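To: Fundby Office Users list
Subject: Re: Common room at Werncombe

On February 14, 2011, the Antal desk wrote:

> Could someone confirm what is to stay in the common room? We have 9 folders to place
> and would like to know whether the round table may be used for signing in.
> Also, who orders the water?

Dear colleagues,

The round white table may be used for signing in. Please keep one folder on it with a pen - the remaining folders belong in room 385. The water jugs stay along the window wall next to the dispenser, and the lockers and the long bench are to remain where they are. Lighting faults should be reported to Plallance under reference 2198.

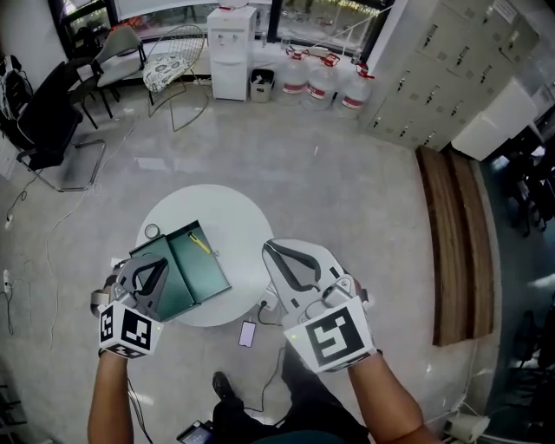
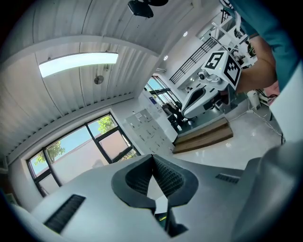
*Common room, Werncombe. First picture: table with the green folder, dispenser and jugs behind. Second picture: ceiling panels and light fixture.*

Water is ordered through this office. The bin beside the dispenser is to be emptied by the last group using the room. Requests for additional chairs should be sent to me in writing before the end of September.

Regards,
Devendra Semwal
Facilities Office, Fundby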